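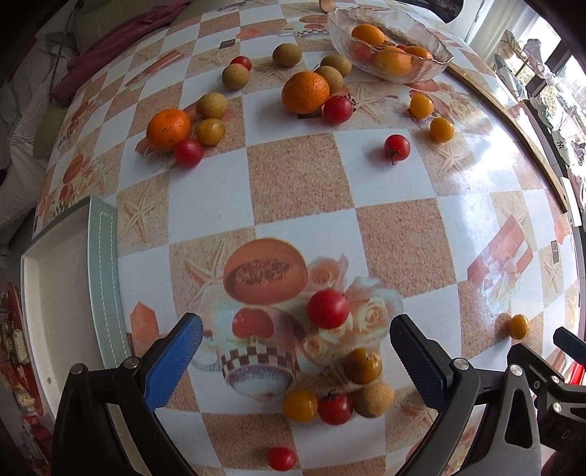
Minutes of the Florau Street Community Kitchen, August meeting

14 shares | 3 comments

Present: Ursina Leitner (chair), Selina Leitner (minutes), and a good turnout of members, several of whom brought cake, for which the meeting was very grateful indeed. Apologies were received from the Tuesday bakers' table at Doucet, who have their own do on.

1. Opening

Ursina opened at 6.40 pm, a bit behind time as the kettle was still going and it seemed unkind to start without it. She welcomed the newer faces and reminded everyone that the side door sticks and wants a good shove with the shoulder. The minutes of the previous meeting were accepted with one correction: it was the Rornov allotments that gave us the rhubarb in autumn, and Selina is sorry for crediting it to the wrong mob.

2. The sorting table

Most of the evening went on this, and happily so. The fruit has been coming in beautifully, with oranges, red tomatoes and the little yellow-orange cherry ones all landing on the checked tablecloth together, and there was a long and friendly discussion about whether we ought to be sorting as we unpack or letting everything spread out first so we can see what we've got. Ursina is a spreader. Selina would like it noted that she is a sorter, and that the two of them have been having this argument since they shared a kitchen as girls.

After a fair bit of back and forth it was agreed to spread first, then sort: oranges into the glass bowl with the wavy rim, and tomatoes kept out of it from now on, red ones included, as they get squashed under the weight and we only find out when somebody reaches in. Anything soft goes straight to the sauce pot. The brown fruit can stay on the table until we've settled what we're doing with it (see item 3). The open box is to be kept at the side of the table and emptied fully before another is brought through.

A member asked whether the good tablecloth, the white and tan one with the flowers, should really be used for this. Feelings were mixed. It washes well and it does cheer the room up, so it stays for the season, with the proviso that whoever is last out takes it home for a wash.

3. The August box

We packed 51 boxes last month, which is our best winter yet, and the meeting gave itself a small round of applause. Each box is to have oranges and a mix of tomatoes, with the cherry ones in a paper bag so they don't roll about. Opinions on the brown fruit ranged from very fond to quite suspicious. Selina will write a recipe card for it, and Ursina will do the drawings, as her hand is much nicer.

Action: Selina, card to be ready for the next packing.

4. Money and supplies

Takings from the marmalade stall came to $256, and we'd like to thank everyone who stood out in that wind. Of this, it was agreed to spend up to $16 on new tea towels, the present ones being more hole than towel. Fuliritz have offered us jars at a reduced price if we collect them ourselves. Two members with station wagons put their hands up straight away, bless them, and will sort out a time over the phone.

Action: Ursina to ring Fuliritz and confirm the jar sizes, remembering that the lids last time were no good for chutney.

5. Other business

The green peeler has gone missing again. Please check your drawers at home, no questions asked.

There was a request for a lower table for those who prefer to sit while they sort. Everyone thought this very sensible. Rornov may have one in their shed and Selina will ask.

Lemons: we have too many. Please take some on your way out, and then take a few more for your neighbours.

6. Close

The meeting closed at 8.15 pm, with thanks to all who stayed back for the dishes. Next meeting same place, same time, and bring a plate.

S. Leitner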